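Posted in April by Ineke Koster

I have now been told by three separate people that I need a system. Not a tidy house, you understand, a system. My sister-in-law has one. Maxence Rey, who sat next to me at work for years and has since left to be happier, has one too, and paid for his. It is called Storell and it comes as a course in 11 parts, with a workbook, and for a while he would not stop forwarding me bits of it.

So I did it. I want that on record before the comments start. I did all 11 parts and filled in the workbook in pen.

The basic claim is that clutter is a set of decisions you have put off, and that if you make the decisions the clutter goes away. I have some sympathy with this. There is a bag of cables in my hall cupboard that has moved house with me twice, and I couldn't tell you what a single one of them plugs into. Fine, that's a decision put off. But the course then goes on to claim that a clear home will make you sleep better, spend less, argue less and (part seven) "hear yourself". I can hear myself perfectly well. I was mostly complaining about part seven.

What bothers me is where the evidence comes from. Every part has a few letters from happy customers. A woman in Rallesville cleared her spare room and then changed career. Good for her, but how many people cleared the spare room and carried on in the same job with a slightly emptier spare room? They don't write in. I asked the course helpline whether they kept any figures on people who gave up, and got a friendly message back suggesting I repeat part two.

The other thing I noticed is how quickly getting rid of things becomes buying things. Part one says you must own nothing new until you've finished. By part four there's a shopping list. Boxes, dividers, labels, a label maker, and drawers. Lots of drawers.
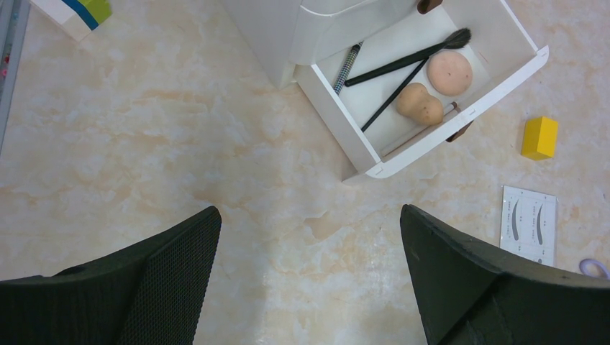
White plastic drawer, open, on a shiny tiled surface.

I've nothing against a drawer. My gran in Ullach kept a house of six people in order with one dresser and a shouting voice. But a drawer doesn't decide anything. It's a place where you can put off a decision out of sight, and I'd have thought the course would be against that. When Maxence showed me round his flat after he finished, it did look lovely. Then I went looking for a teaspoon and opened the wrong thing, and in there were takeaway menus, a bike light, foreign coins and half a packet of seeds. He shut it quite fast.

He says that was his "allowed drawer". I've been back through the workbook and there is no allowed drawer.

Then there's the counting. You are supposed to write down everything that leaves the house, and the target is 800 items. Why 800? It doesn't say. It doesn't say whether a box of paper clips is one item or a few hundred, and you can guess which way people go once they're behind. I got to nearly 16 before I lost patience, the "nearly" being a lamp that went out to the car and came back in again. My husband thinks the lamp is nice. We've agreed not to discuss the lamp.

To be fair to it, a few things did stick. I open the post standing up next to the recycling and it no longer lives on the stairs. I threw out the spices, some of which were older than my job. And I rang the dentist, which had nothing to do with tidying but was on a bit of paper I found while tidying, so I suppose Storell can have that one.

I also tried the rule about small things, where every object has to live with others that do the same job. Sounds sensible until you try it. Does a pastry brush go with baking, or with the barbecue things, or with whatever I use to get crumbs out of the toaster? I had a long evening with that and I moved the brush four times. It's back where it started. 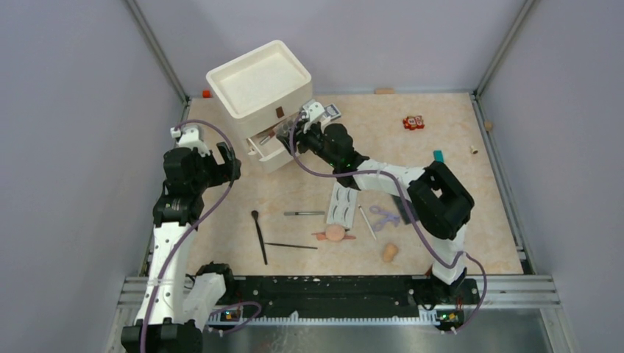
What I'd want to know before paying

If you are thinking of signing up to this or to one of its many cousins (the Stetsiuk method is the one my sister-in-law likes, and from what I can tell it's the same thing with more folding), I'd ask a few dull questions first.

Does it say what happens after a year? The before and after pictures are always taken the week it's finished. Anyone can have a clear worktop for a week. I had one for nine days when the kitchen was being painted.

Does the person selling it also sell the boxes? If so, I would read part four first and see how you feel.

Does it assume you live alone? Mine did, more or less. There was half a page on "bringing others with you" and it read as though written by someone who had never tried to remove a fishing rod from a marriage.

And can you get the same advice from the library? I could. I found most of parts one to three in an old paperback there, with someone else's shopping list still in it as a bookmark. Eggs, bleach, birthday card. I left it in.

Maxence has read a draft of this and says I went in with the wrong attitude. Possibly. He has also asked if I want his workbook, as he's trying to get rid of it.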